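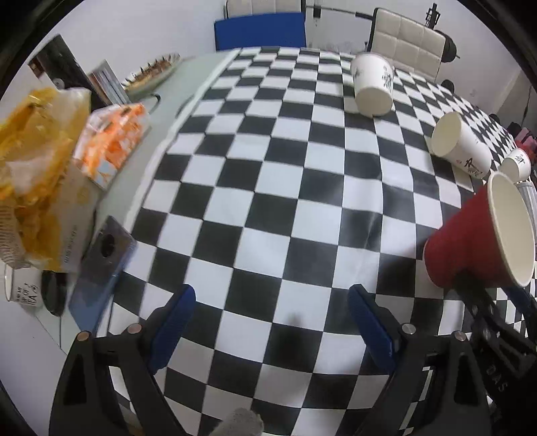

Table clearing, paper cup task, checkered cloth condition. Both grippers in view, the right one at the red cup.

Interim Progress Report: Household and Shop-Floor Chores with Two-Gripper Manipulation
Prepared for: Brodham Fund, technical program office
Prepared by: Bořivoj Vlček, project lead, with Kvido Sýkora, data and evaluation
Report date: 18/08/2024

1. Scope of this report

The grant asks one question: which routine chores in a home or small shop can be done by a machine today at a level a paying user would accept, and which cannot. This report covers the second work period. It deals with table clearing, shelf facing and towel folding. Dish loading was moved to the next period by agreement and is mentioned only under schedule.

All demonstrations were recorded by people using hand-held grippers. The policies trained from them were then run on the fixed two-arm station at Trirnimow. No change has been made to the arms or the controller since the first report.

2. Work completed

Data collection for table clearing is finished. The set holds 2,620 demonstrations after review. A further 696 were rejected, mostly for tracking loss during fast wrist rotation and for episodes in which the operator stopped before the table was clear. Rejected episodes have been kept and labeled by fault.

Sýkora rewrote the review tool so that an episode can be rejected in part. Under the old tool, a single bad second cost the whole recording. Episodes trimmed in this way are flagged in the index and can be excluded from training if the program office wants a stricter comparison.

The evaluation protocol was fixed before any policy was run. Each chore gets 200 trials. A trial starts from a layout drawn from a list the training team has not seen, and it ends when the policy signals completion, when an object leaves the work area, or when the time limit passes. A person resets the table between trials and does not touch it during them. A trial with any human contact is scored as a failure.

3. Findings: table clearing

Paper cups were chosen as the main object class because they are cheap, light and easy to crush. They also end up in positions that matter. An upright cup can be pinched at the wall or over the rim. A cup on its side can roll, and the approach has to follow the direction of the mouth. The test layouts include both cases, with cups of different sizes and printing, and with unrelated items left along the table edge.

Upright cups are no longer a difficulty. The policy picks them, carries them and stacks them with few errors, and the errors that remain are slow corrections that still end in a completed stack.

Cups on their side are a different matter. Three faults account for most failed trials:

Push-away. The lower finger touches the cup wall before the upper finger is over it, and the cup rolls out of the opening. The policy usually tries again from the same angle and pushes the cup farther.

Rim fold. The fingers close across the rim at a slant and the rim creases. The cup can still be lifted but will not nest in another cup afterward.

Wrong end first. The cup is lifted by the base and placed in the stack with the mouth reversed. The policy then signals completion. This is scored as a failure under the protocol, although a user clearing a table for the trash might accept it.

The checkered cloth was added to the layouts in this period. Its purpose is to test whether a high-contrast background disturbs grasp selection. It did, at first. The early policy made grasp attempts at shadows lying on the white squares. Adding cloth recordings to the training set removed most of these attempts. A smaller effect remains with white cups, where the edge of the cup is harder to separate from a white square than from a black one. Red cups do not show the effect to a degree we can measure.

Clutter along the table edge caused less trouble than expected. Soft packages are the exception. When a cup touches a crinkled package, the policy tends to grip both. We have no remedy for this yet beyond more recordings of that arrangement.

4. Findings: shelf facing

Shelf facing means pulling stock to the front of a shelf and turning the label outward. It was tested with boxed goods only, on shelving lent by Procházka, a small grocer.

Pulling boxes forward works well enough for unattended use on a single shelf level. Turning them does not. The policy turns a box correctly when the label is partly in view at the start. When the label faces the back of the shelf, it often makes one quarter turn and stops. Vlček's view is that the recordings are at fault: operators already knew where the label was and seldom paused to look. New recordings will be made with the boxes placed by a second person, out of the operator's sight.

Speed is also a limit. A shop employee faces a shelf level in far less time than the station needs. For a shop that is closed at night this may not matter. For one that restocks during opening hours it rules the machine out.

5. Findings: towel folding

Small square towels laid flat are folded to an acceptable standard. Towels taken from a pile are not. Finding two neighboring corners in a crumpled towel fails more often than it succeeds, and the failures take a long time to end because the policy keeps regrasping until the time limit.

We do not recommend spending more of this grant on folding from a pile. The flat-towel result can be reported as it stands.

6. Assessment against the grant question

Clearing upright cups from a table: ready for a supervised pilot.
Clearing cups in any position: not ready. Expected to reach pilot level within the grant if the push-away fault is solved.
Pulling shelf stock forward: ready for a supervised pilot outside opening hours.
Turning shelf stock: not ready.
Folding towels laid flat: works, but of little use to a household without the pile stage.
Folding towels from a pile: not ready, and not expected within the grant.

A general caution applies to every line. Each chore was tested alone, with the station already in position. A household would want the machine to clear the table, wipe it and move on to something else. None of the present policies decides what to do next, and we have no data on moving between chores.

7. Problems and changes

Finger pads wear faster than planned. Grip on coated paper drops before the wear is easy to see, which affected one block of cup trials. That block was discarded and run again with new pads. Pads are now replaced after every 36 hours of use, and the cost has been moved from the equipment reserve to consumables. No increase in the total is requested.

The calibration routine supplied with the Vorkness tracking software gave a different result depending on which gripper was calibrated first. We now calibrate the right gripper first in all sessions and log the residual. Recordings made before this change were checked, and those with a high residual are among the rejected episodes already counted in section 2.

8. Next period

September is reserved for additional recordings of cups lying on their side, in contact with each other and with soft packages. Operators will be asked to include recoveries — a cup that rolls, a grasp that has to be released and tried again — as the present set has too few of them.

Dish loading starts once those recordings have been reviewed. The rack and the plate set have been bought. The layout list has not been written, and Sýkora will send a draft to the program office for comment before any trials are run.

9. Decisions requested

Approval to close the towel-from-pile task and move its remaining hours to cups and dish loading.

Confirmation of whether a cup stacked with the mouth reversed should continue to count as a failure. A change would affect how the table-clearing results compare with the first report, and both scores can be given if preferred.

Permission to share the rejected episodes, with fault labels, with the other grant holders in the program.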